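Gallery: the sorting job, from the handles end

I've been promising a picture page since October and kept putting it off, mostly because I take ages to write a few lines. If you're new, I do small-item sorting for Gorkel, mixed trays of little accessories and odds and ends, and for most of my time here that meant fingers, a tray and a cup of tea going cold. Then the company took on the Altik system, and now a good chunk of my week is spent holding a pair of grippers and picking things up so the robot arms over at the Dmytriv site can learn how to do it. I do this part away from the main floor, which suits me fine (no radio, for a start!).

People keep asking me what it's like, and whether I'm teaching a machine to take my job, so I'll try to answer both as I go.

The first thing that changed was my speed. I was quick by hand, properly quick, and the first morning with the grippers I felt like I was eating peas with oven gloves on. You only get two fingers on each and they don't bend where yours do. I dropped things. I swore at a bracelet. My supervisor said to stop thinking about it as a hand and start thinking about it as tongs, and that did help, a bit.

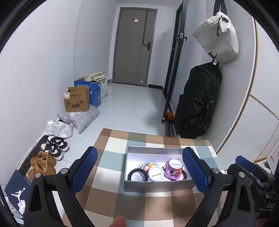
Khurram Bugti

A tray on the mat with a bead bracelet and a few round bits in it, and one of those round ones is pale blue with an orange knob. Round things are my least favourite. Come at them slightly off centre and they scoot away from you, and you have to be patient and come round again. The blue pads are what does the gripping and they're good, much better than I expected, but you do have to line them up first.

What I hadn't reckoned on was how much slower they'd want me to go. On the old job anything slow got noticed. With this, a rushed pick is a rubbish pick, and it gets thrown out at the checking stage. My first full batch was 1063 picks and 48 of them came back to me, nearly all for snatching. I was a bit put out, I'll admit, having been told for years to get a move on!

The body side of it is mixed. My fingertips are happier, no question, they used to get sore by the end of a long tray. My forearms are another story. Holding the grippers up is tiring in a way that creeps up on you, so we asked for the sessions to be cut to 2 hours with a proper break after, and we got it. That was all of us going in together and asking, by the way. If your place is bringing in anything like this, ask early, before the rota's been fixed.

The money stayed the same, which some of us grumbled about. My own view is that it's a skill and it should be graded as one. We've put that in writing and we're waiting to hear.

As for whether the arms are any good, I went over to Dmytriv to have a look. They're fine with anything boxy. Give them something floppy or springy and they dither over it, and then one of us gets called to sort it out. So the work on the floor there has gone from doing every tray to doing the awkward trays, all day long, one after another. I'm not sure people thought that through. The easy trays were your breather. You could chat over an easy tray.
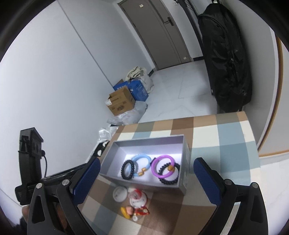

Dorte, who read this before it went up, wanted me to add that she misses the chatting more than anything and that at Vondutmont, her last place, they kept two hand-sorting benches going after the arms came in so people could swap in and out. I think that's a cracking idea and I've passed it on.

The box in that one has spiral bracelets and bangles in a row, and they overlap, so you have to decide which one you're after before you close the fingers. By hand I'd never have noticed myself deciding. Now I notice all of it, where I come in from, how far I open up, when I let go. I've caught myself doing it at home with the cutlery drawer.

So am I teaching a machine to take my job? Some of it, yes. The boring half, probably, and I'd be happier about that if somebody could tell me in writing what the other half is going to look like and how many of us they'll want for it. We have a meeting about it coming up and I'll put a note on here afterwards.

More pictures when I get round to it. If you're doing this sort of work somewhere else, do leave a comment, I'd love to know how long your sessions are.

Page put up 29/11/2022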